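旧书摊上的小开本

我买漫画这件事,是从租书店开始的。那时候一本书租两毛钱,押金倒要五块,老板用牛皮纸给每本都包了封皮,书脊上拿圆珠笔写编号,写得歪歪扭扭的。我翻过的第一本外国漫画就裹在这么一层牛皮纸里,看完了都不知道书名叫什么!后来搬了几次家,工作也换了,这个毛病一直没改,见到卖旧漫画的摊子就走不动路。

去年七月,我在Vallejo逛到一家卖旧书的小铺子,门脸窄得两个人要侧着身子过。店里大半是菜谱和过期杂志,漫画塞在最里面一个水果箱里,没分类,也没标价。我蹲在那儿翻了快一下午,腿麻得站不起来,最后抱走了一摞Tremurari的小开本。

Tremurari这家出版社现在知道的人不多了。他们做的是科幻短篇漫画,一本就一个故事,六十来页,巴掌大,骑马钉,纸又黄又糙,凑近了有股旧报纸的味道(我喜欢,我家里人不喜欢)。封面印四色,里头只有黑和一种专色,有时候是砖红,有时候是一种很难形容的蓝绿。据说每种首印只有2000册,卖不完的就论斤处理,所以现在要凑齐一套很费工夫。我凑了好几年,还缺得厉害。

这套书最打动我的地方是它的小。大开本当然好看,跨页一展开,飞船能占满两面,气势十足。可小开本没这个本钱,画家只能在一页里塞四格,顶多五格,每一格都得想清楚画什么、省什么。我手上有一本讲灯塔看守人的,整个故事没离开过一间圆形的屋子,灯灭了又亮,亮了又灭,最后一页是全黑,角落里留了一小条专色的蓝。我第一次看到那一页,在公交车上坐过了两站。

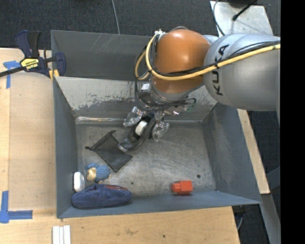 再说画机器。科幻漫画里画机器的人很多,画得让我愿意多看两眼的很少。Tremurari早期那几本,机器人一律是铁皮桶加两根弯管,关节是圆球,手是夹子,一看就是照着想象画的。到了后期,有一位画家(书上只署了个缩写)忽然开窍了,开始画线缆。银灰色的一截大臂,侧面印着黑字KUKA,上面偏偏拖着一根粗粗的黄线缆,绕到橙色的关节外壳那里去,旁边还捆着黑色的线。流线型的机器画多了会腻,线一多,这东西就有了脾气。那位缩写先生(也可能是女士)就懂这个,他笔下的矿工机器人走到哪儿都拖着一堆管线,过门的时候会挂住,得停下来往回退一步。就这么一个退步的动作,他舍得花三格去画,我每次看到都想笑。

同样的故事换个人来讲,大概两句旁白就带过去了。漫画的旁白是个很麻烦的东西,写多了像给图画配说明书,写少了又怕读者跟不上。Tremurari的老书里旁白多得吓人,格子上面一条,下面一条,中间人物还要把刚才旁白说过的话再喊一遍。后期的就干净多了,有一本从头到尾只有七句对白,我拿给朋友家的小孩看,那孩子还不怎么认字,居然从头讲到尾,讲得比原作还热闹,凭空多出来一条狗。

说到重印,今年倒是有个好消息。一家叫Holico的小出版社把其中十二种挑出来,做成了一本合集,硬壳,加了书签带,印得非常讲究。我第一时间就订了,拿到手先闻了闻,一点旧报纸味都没有,有点失落。纸是好纸,厚实,翻起来哗哗响,专色也重新调过,砖红比原来沉一些,我觉得好看。可是开本放大了!原来巴掌大的一页撑到了两倍,线条跟着变粗,网点一颗一颗看得清清楚楚,灯塔那本的最后一页,蓝色的一小条变成了蓝色的一大条。我把新旧两本摊在饭桌上比了一晚上,还是觉得小的那张更黑、更静。

这话说得有点苛刻,我知道。合集里也有原版给不了的东西,比如书末附了一批草稿,能看到画家怎么把一格拆成三格,又怎么把三格并回一格。有一张草稿的空白处写满了算式,看样子是在算稿费,算到最后重重地划了一道。还有译文,原版里的拟声词是手绘的,跟画面长在一起,译者没有硬改,在格子外面用小字注了一行,这个处理我很赞成。我以前看过一些译本,把爆炸声挖掉重贴,贴得跟膏药似的,好好一页就毁了。

价钱嘛,合集500块,不便宜。旧的单本就没准了,品相差的几块钱就能拿走,品相好的有人开到200块一本,我见过,没买,回家后悔了一个礼拜。网上还有个卖家叫Bisten,专门卖外国旧漫画,照片拍得很老实,折角、水渍、钉子生锈都给你拍出来,寄书的时候两面垫硬纸板,运费最多也就二十来块。我在那儿补到过两本,其中一本扉页上有前主人用铅笔写的短评,就四个字:看不太懂。我没擦,留着了。

如果您从来没看过这一路的漫画,想找一本试试,我会建议先别买合集,去旧书摊碰碰运气,随便抽一本,坐车的时候看。六十页,从起点看到终点刚刚好。碰上不好看的也别生气,他们确实出过不少难看的,有一本讲火星上种土豆的,画家大概赶稿赶疯了,中间八页的背景全是空白,连地平线都没有。那本我买过两次,第二次是忘了自己已经有了。

眼下我还差灯塔那本的续集。有人说压根没出过,有人说出了,封面是绿的。您要是在哪个水果箱里见着,麻烦给编辑部捎个信。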